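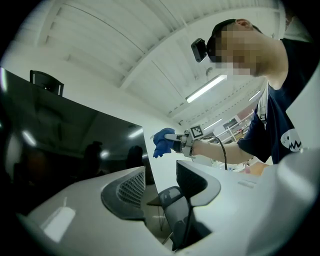 **Figure 3.** A blue cloth held in the metal jaws of a hand-held gripper, beside a monitor.

### 4.2 Cloth handling and wiping

Wiping is often treated as a solved chore. A flat surface, a soft tool and a steady downward force should be enough, and on a bare tabletop our policy does well. The trouble starts earlier, when the cloth has to be picked up. A rag left in a heap has no fixed shape, and a grasp that works on one fold may take hold of a single layer or the whole bundle on the next try.

We recorded over 3,000 demonstrations with hand-held grippers, covering folding, wiping and putting away. Taha Bennani wrote the task list and Henryk Cieślak labeled the grasps. Operators were asked to work at their normal speed and were not told which part of the cloth to take. We kept the failed attempts as well, marked by the step at which they failed.

Two policies were trained on this data. The first, Ralitz, predicts the full motion from the start of the task. The second, Dorville, plans only as far as the next contact and then looks again. Both were given the same demonstrations and tested on the same arm.

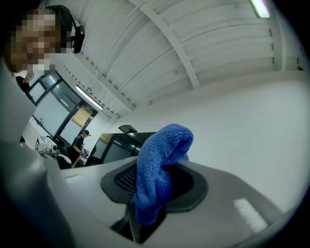

Dorville was the better of the two at picking up cloth, mainly by letting go and trying again when the first grasp was poor. Ralitz tended to carry on with whatever it had – in several trials it went through the whole wiping motion with no cloth in its fingers. Neither policy could reliably turn a rag over to a clean side, a step that our operators did without being asked.

Glossy surfaces were a second source of error. Reflections moved as the wrist camera moved, and both policies sometimes stopped short of contact or pressed too hard. Matte tabletops caused fewer problems. Adding a force limit at the wrist reduced the hard presses but left the early stops unchanged.

We would not yet leave either policy alone with a cleaning task. Wiping a cleared bench is within reach if a person hands over the cloth. Starting from a crumpled one is still unreliable, and we return to grasp selection in Section 5.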